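Review: Himine finger pads and the Palero wrist mount, after a season on a two-arm table

October 19, 2019

I look after a small two-arm table cell that gets used for pick-and-place work. Both arms bolt to one rail along the front edge of a wooden table, and most days the job is toy alphabet blocks: pick one, move it, set it down, pick another. Over the past season I have changed the finger pads, moved the wrist cameras onto new mounts and rerouted the cables. This review covers the pads and the mount, with some notes on setup, because neither product comes with instructions worth the name.

The pads first. Himine sells them in pairs, black, with adhesive on the back. The old pads had gone shiny and let blocks turn in the grip whenever the fingers closed a little off center. I had been making up for that with more grip force, which is hard on the finger drive.

Putting the new ones on takes patience. Clean the bare finger with alcohol, let it dry, and press the pad down from the base toward the tip so you don't trap air. Close the gripper on a flat spacer and leave it overnight. The sheet in the bag says five minutes. I tried five minutes on the first pair and one pad crept toward the tip within a day.

Set the grip force again from the bottom after a pad change. Start too low, let the block slip, and come up in small steps until it stays put when you push on a corner with a fingertip. I ended up well below my old setting.

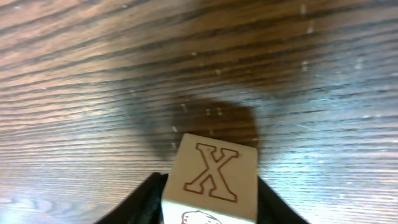 The Palero mount holds the camera close in at the wrist, looking out past the fingertips. That placement is the main reason to buy it. The bracket is stiff, the screws go into metal, and once it is tight it stays where you left it. My old mount was printed and sagged a little more each week, so the calibration was always slightly wrong by the end of a run.

The drawback is adjustment. There are two screws, and the tilt moves whenever you tighten the second one. I now set the tilt a touch high, snug both screws, then bring it down with the final turn. Count on doing it more than once. Lotte De Haan, who shares the cell with me, marks the final position with a paint pen across the bracket and the wrist. I have started doing the same, as it lets you see at a glance whether something has been knocked.

Lighting needs attention with any camera this close. A varnished table under ceiling lights will throw glare into part of the view, and the gripper puts its own shadow over whatever it is about to touch. I fixed the exposure by hand and left it there. Auto exposure hunted every time the wrist turned.

Cables took longer than everything else. The arms came from Elteo with the gripper cable strapped flat to the link, and that is fine until the wrist goes to the end of its range and pulls on the connector. Leave a loose loop at the wrist and another at the elbow, and tie the cable only along the straight link between them. Then run each joint slowly to both limits by hand and watch the loops. If one catches on a cover, move the tie and do it again.
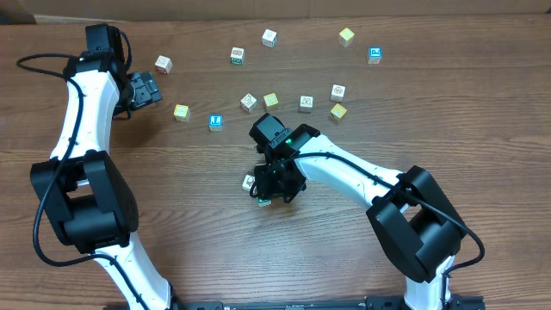
Check the rail bolts while you are down there. Mine had loosened enough that a fast move on one arm showed up as a small shake in the other. I snugged them all with the arms folded and went over them again a week later. They have held since.

As for wear, I looked the pads over after 1,000 grips on one arm. The edges had rounded slightly and the faces were still flat. Grip was the same as new as far as I could tell. The cheaper Fairclough pads I used before were finished in about half that, although they were easier to peel off. The Himine adhesive leaves a gummy layer that has to be scraped with a plastic blade – do not use a metal one on the fingers.

Dust is the other chore. Bits of it stick to the pads and get carried back to the table. I wipe pads and tabletop at the start of each session with a damp cloth, and the camera lens with a dry one.

I would buy the pads again at the current price. The mount I would buy again with some grumbling over the screws. Palero has a revised bracket with a separate tilt lock listed for November, so anyone not in a hurry may want to wait for it. I have ordered one for the left arm and will keep the old bracket on the right.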